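Metal tray with white rim: what to use for the dark flat bottom? (and two bowls)

Forum: Table and Kitchenware > Care and Repair
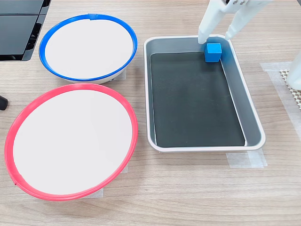 Posted by bramshin
Hello everyone. I am Bo-ram Shin, I write here for the first time, and I ask patience for my English. I need advice about the rectangular tray. The rim is white and rolled to the outside, the walls are light gray metal and they slope, and the bottom is flat and very dark, like charcoal. I bought it in October in a second-hand shop, together with the two round bowls, the one with the blue rim and the one with the red rim. For all of it I paid 10, so I have no reason to complain.

My question is the dark bottom. I would like to use the tray for serving small cakes, and maybe also in the oven. The seller told me that it is "a Cullier, it can do everything," but I found no stamp on it. Is the dark part a coating, or is it the metal itself? And how do I wash it without making scratches?

The second question is smaller. Each bowl has a small seam at the rim. Can I use these bowls for soup, or only for dry things?

Thank you in advance.

Posted by oldenamel
Welcome, Bo-ram. Your English is fine.

I don't think it is a Cullier. The Cullier trays which I have owned all had a stamp under one short side, and the rim was folded flat, not rolled. I would say it is a cheaper tray, perhaps a Dimisura, but from a photo I can't be certain.

For the bottom: warm water, a soft sponge, a little dish soap. No steel wool and no powder. If it is a coating, you will regret the steel wool after one minute.

Posted by Hong_ES
I disagree with the Dimisura. I used to sell them at a market, and they had handles on both short sides. A rolled rim is very common and tells you almost nothing about the maker.

About the oven I would be more careful than the seller was. A dark bottom can be a non-stick layer, and it can also be paint. Paint is for display trays, and it smells terrible when it becomes hot. Before you bake anything, do this. Put the empty tray in the oven on low, open the window, and wait ten minutes. If you smell something, take it out and keep it for cold food only.

Eun-seong Hong

Posted by oldenamel
Fair about the handles, I had forgotten them. But I don't like your oven test at all. If it is paint, she will have the smell in the oven for the next week, and maybe the paint is ruined as well. Why not simply treat it as a serving tray? She has said that this is the main use. An oven tray costs very little.

Posted by Hong_ES
I have done this test many times and my oven survived. But yes, if she bakes only once in a year, it is not worth the trouble.

Posted by patina_and_rust
Can I say something about the bowls, because both of you forgot them.

The seam can be two things. Sometimes it is the place where a colored band begins and ends. Sometimes it is only a mark from the making, and it goes no deeper than the surface. Put your fingernail across it. If the nail catches, look there for a crack, first on the inside and then on the outside. Then fill the bowl with water, stand it on a piece of kitchen paper, and leave it for 3 hours. Dry paper is a good sign, but I would still start with something not too hot.

The blue one seems to have a little tab on the rim. I had a Detura bowl with something similar and it never gave me trouble, but I don't say that yours is a Detura.

Do you know what the bowls are made of? I can't tell from here. If it is plastic, please keep it out of the microwave until you find a marking.

Posted by bramshin
Thank you all, this is more help than I expected.

I looked again under the tray, with a lamp. On both short sides there is no stamp and no trace of a stamp. So I believe it is not a Cullier — or it is one that has lost its name.

I washed it with soap and a sponge as oldenamel wrote. No color came off on the sponge. The bottom has still its soft shine.

The bowls: my nail does not catch on the blue one. On the red one it catches a little, at the outside. The paper under both stayed dry. I don't know the material. They are light in the hand, and when I knock on them the sound is dull. There is no marking that I can find.

Posted by patina_and_rust
Light and a dull sound makes me think of plastic, perhaps melamine. I would use them for salad, nuts, fruit. Soup that has cooled a little is probably all right for the blue one. The red one I would keep for dry things, if the nail catches.

Posted by songbird2000
I come from the other side: I think you are all too careful. I have a tray with a dark bottom from Song, I paid 200 for a whole set in another currency so don't be shocked, and it went in the oven every week. The bottom is now ugly but the cakes are good. Things from the kitchen are for using.

Posted by oldenamel
Yours came from the shop with a paper which said that it was for the oven, I suppose? Hers came without a name. It is a different situation.

Posted by songbird2000
It came with a paper, yes. I did not read it.

Posted by Hong_ES
One more thing for Bo-ram. When you serve cakes on it, put baking paper on the bottom and cut the cakes before on a board. A knife leaves lines on a dark surface, and you will see every one of them when the light comes from the side. Also dry the tray right after washing, and put the towel under the rolled rim too. Water likes to stay inside the roll and then the rust begins where you don't look.

Posted by bramshin
I did not think about the inside of the roll. I turned the tray over now and some water came out, so thank you!

I decided for cold food only, with baking paper. The oven test I leave for a braver person. The blue bowl will be for fruit and the red one for nuts. If I see another tray like this with a stamp, I will write in this thread again.

Posted by patina_and_rust
Please do, and take a photo of the stamp.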